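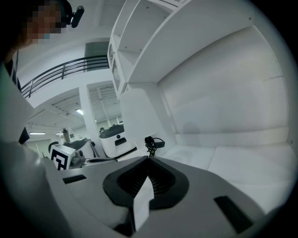
Sunday, December. Corner room, Purnau. Started after lunch, finished 7 in the evening.

The purpose of today was to decide if the corner room can stay as a quiet reading room, or if we must give it back to storage as Ajith Namboodiri would like. I spent the first hour only moving through the room and writing down what disturbs me. The big things are good. The long wall is smooth and evenly lit, and the low white bench goes along the bottom of it, with the tall open shelving on the right side. What disturbs me is the small area near the white cylindrical shade, where the black cables lie in a tangle with the small connector box at the end. On a white wall the eye goes to this place immediately. So cables became the first job, although in my plan they were the last.

Cables

I separated them by hand on the floor, with no tools. Two of them had nothing on the other end, so I put them in the box for the Dresska office. The rest I laid flat and closed with fabric ties. Please do not use the plastic ties in this room, we cut a cable last winter when removing one and it was a stupid loss of one morning.

I tried two positions for the connector box. First, under the bench: it is hidden, but a person must kneel for every plug, and Gopinath Nambiar has a bad knee and he is the one who comes here most. Second, behind the shade, lifted from the surface with a small hook with adhesive back. I prefer this one. The hook says on its package that it must stay 2 hours without load before hanging. I waited one hour and it fell. Cleaned the place again with alcohol, new hook, and this time I waited the full time. At 7 it was still holding. Please look at it in the morning before you touch anything.

Light

We have a question from before about the bulb. Gopinath says the light is "like dentist". It is a 4000 K bulb, so I understand him, but for reading I find it comfortable, and the white wall gives back much of the light. I changed it for the warm one from the meeting room and sat with a book for twenty minutes. The page became yellowish and I was a little sleepy, maybe also from the lunch. I put the 4000 K back. If somebody wants to change it again, please write it here with your name, so that we do not change it back and forth like in autumn.

The shade itself: I wiped it with a dry cloth. Wet cloth leaves marks on this material, I tested on the lower back side where it faces the wall. The mark is visible if you look for it. Sorry.

I also moved the shade by 100 mm to the left and then returned it. When it is moved, the light falls better on the bench, but the shelving gets a strong shadow in the lower compartments and you cannot read the spines of the folders there. The old position is a compromise and I think we should keep it. I marked it with pencil on the surface, very thin line.

Bench

The top of the bench is in two segments. The question was if they slide forward when a person sits and leans. Yes, they do, the right one more. I sat down and stood up many times like in a gymnastic lesson and measured the gap at the wall after. I will not write the numbers because I measured each time from a different place and they are not worth anything. What is important is that it slides, and that after some time you get a gap where pens fall.

Anti-slip mat from the kitchen shop, cut with normal scissors, put under both segments. Leave 1 cm free on each side, otherwise the edge of the mat looks out and it is ugly. After this the left segment did not move any more under me. The right one still moves a little, I think the surface under it has more dust in the grain. To clean with alcohol next time and repeat.

The seat is low for me. I asked Ajith on the phone and he says that low is correct for a reading bench and that I sit wrong. We did not agree. I would like to try one thin board under each segment before we speak about it again. There should be an offcut from the Fontes order in the wood corner, please do not throw it away.

Shelving

I want to be careful here because last time I rearranged the shelves and two people were angry. So I did not move the content of any compartment which has a name label. I only checked three things.

1. Is it standing straight? I put the level on it at the front and at the side. At the side it is good. At the front it leans a small amount to the wall, less than one line on the level. I leave it so. Better to the wall than to the people.

2. Is it fixed? There is an angle bracket behind, and one screw of it turned freely under my finger. I took it out, the plug in the wall was broken. New plug, same screw, now it is tight. I would like a second person to check this because I was alone and the place behind is narrow, I worked with my arm and without seeing.

3. Can a person pass between the shelving and the end of the bench? We said 600 mm as minimum when we made the plan with Skamville. I measured at the floor and at the height of the seat. At the floor it is fine. At the seat it is a little less, the top comes forward. For me it is enough for walking, but with a box in the arms you hit the corner. I hit it two times today. Either we push the bench or we accept it. I would not move the shelving now that the bracket is good.

Wall

There is a faint horizontal seam across the wall panel. I had written in October that it should be filled and painted. Today I looked at it for a long time with the light on and with the light off and I change my opinion. It is faint, and if we fill it badly it will become the first thing that everybody sees. Gopinath painted over a similar seam in the corridor and it is now a stripe with another white. So: leave it. I cross out the October note.

I cleaned the lower part of the wall, just above the bench, where the backs of people touch. Soft eraser sponge, very light pressure. Too much pressure makes a shiny place, I have made one in the corridor already and it cannot be repaired except with paint.

What I did wrong

I started the cables before I had brought the vacuum cleaner, so all the dust from behind the shade went onto the bench and I had to clean the bench again. I also had the phone call with Ajith in the middle of measuring the passage, and wrote one value on my hand, and washed the hand. Measured again.

Open points

Hook behind the shade: check in the morning. If it has fallen, go to screw type, the thin one, and ask me first where.

Right bench segment: clean under it, put the mat again.

Boards from the Fontes offcut: measure the thickness, cut two, try for one week. Ajith should sit on it also and give his opinion after the week and not after one minute.

Bracket screw: second person.

Corner of the bench end: I would like to round it a little or put a felt piece. Felt is in the drawer under the vise, gray and white, take the white.

Answer for Skamville: they asked if we want more shelving for the opposite side. My opinion is no, the room needs some wall where nothing is standing. Gopinath, please write yours below so I can send one answer.

Note from G. N., added Monday: hook is holding. I agree about no more shelving. About the bulb I do not agree but I will live with it until the end of the month. Bracket checked with Ajith holding the lamp, the screw is tight, but the washer was missing, we put one.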